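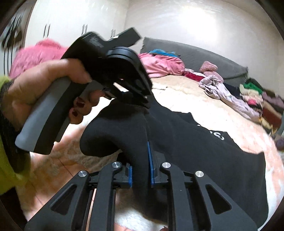
Man-sik Hwang wrote to me after the last session that black clothes are the ones he always leaves at the bottom of the basket, because he can never find the seams and ends up folding the thing sideways. I suspect plenty of you read that and nodded, so I'm giving dark laundry most of this handout.

Household Skills, Unit 4: Folding Large Dark Garments on a Bed

A bed is a lovely place to fold (I did all mine on one for years, in a tiny apartment on Wynne Street) and it gives you far more room than the average table. Pull the bedding smooth first. If you have a pale cover, use it, as a dark garment shows its outline so much better against something light.

Now, find the top. With black fabric I go by touch more than by sight – run the edge along until you come to a collar, a waistband or a label. Hold it up there and let the rest hang for a moment. Then take hold of a lower fold and draw it gently away from the top, so the cloth spreads between your two holds before you lay it down.

Smooth from the middle outward. Bring one long side in, then the other, and fold up from the hem in halves or thirds, whichever suits your shelf. Very slippery fabrics do better rolled, and please don't feel you've failed if you roll them!

Lint: go over the outside once it's folded, and only the part that shows.

For practice at home, fold the same garment 4 times and jot down where it went crooked. Bring your notes and one dark item to the Sillcombe room. The reading is page 49 of the course booklet, with the drawings for long coats on page 144.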